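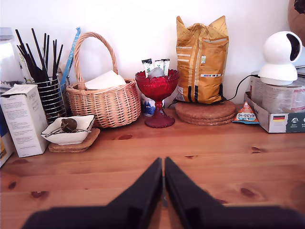
The Tea Corner, and Other Territorial Disputes

Home Food Rooms Garden Subscribe

Every kitchen has a stretch of bench that was meant for cooking and has been annexed by tea. Mine went in November, while I was busy with the bathroom grout. First came an infuser ball on a chain, then a dish to put it in, then a cork trivet for the dish. A trivet under a dish under a ball is a lot of infrastructure for one cup of Assam.

Dzintra Koppel, a stylist who charges $859 to tell people their toaster is in the wrong spot, calls this stretch "the landing strip". She approves of pine for it, knots and all, against a plain white wall. She also approves of putting something on it that has no business being there. A red glass goblet, say, with a faceted bowl and a foot wide enough to survive a household. Hers held sherry once. These days it would hold teabags in their little wrappers, as a goblet should in a country that mostly drinks its wine from tumblers.

I was suspicious of this until I tried the alternative. Struan Guthrie, my brother-in-law, owns a bamboo tea chest with 24 compartments. He has filled 11 of them and the rest contain rubber bands. A goblet makes no such demands. You tip the sachets in and when it's full you stop buying tea, or you start on the good mugs.

The supporting players are harder to discipline. Chopsticks in a chrome wire holder will lean whichever way they please, and ours all lean left, like the street. A wicker basket with a tall arched handle looks ready for a picnic and has spent its entire career minding serviettes. I've moved it to the pantry twice. It was back by dinner.

Koppel's rule is that anything left out must be used every day or be nice to look at. I read this aloud at home and was asked, quite politely, about my bread machine.

The scalloped dish stays. It catches the drips from the infuser, most of them anyway, and the cork gets what's left.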